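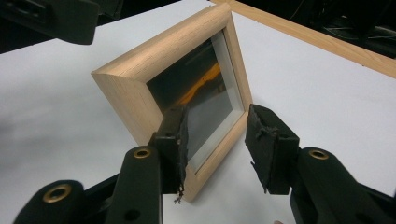 Notes for the open day talk, Relbridge, 21st March

Start with a thank you. Carleen Paewai got us the room and the tea urn, and Marcus Halvorsen drove the tables over from Donnelly in the rain, so say both names properly this time!

Right - say who I am. I'm Tayla Lockyer, I look after the practice tables at Treltura, and I spend most of my week picking things up and putting them down again with a hand-held gripper. My mum thinks it's a very odd job. (Wait for laugh. Carry on if there isn't one.)

Then the picture frame. Ask who's hung one lately and where they put their hands. Most of us grab a side rail and keep our fingers off the glass, and we do it without a thought. With the gripper you've got two fingers and that's your lot. One goes on the face of the rail, the other comes round the far side, and you want to squeeze the wood and leave the glass alone. Glass is a pain for cameras too, as it shows you the room instead of itself.

Mention the pads. They get scruffy - torn edges, bits hanging off - and people always ask. I like a worn pad up to a point, but Wiremu Kingi would change them every morning if I let him. Point at Wiremu.

How the demo runs: Manaia Kingi goes first, slowly, talking as she goes. Stand the frame up, take hold, lift, set it down, let go. Then 3 visitors at a time, and we've got 18 places before lunch, so please put your name on the sheet by the door. Children welcome with a grown-up.

If someone asks how many goes it takes to get good, tell them about October, when I did over 100 lifts in a day and my last ones were worse than my first. Have a rest between turns!

If they ask about Pultelska, pass it to Marcus. I only know the tables.

Questions for ten minutes, then hand over to Manaia and get out of her way. Coats off the chairs by the front table, please.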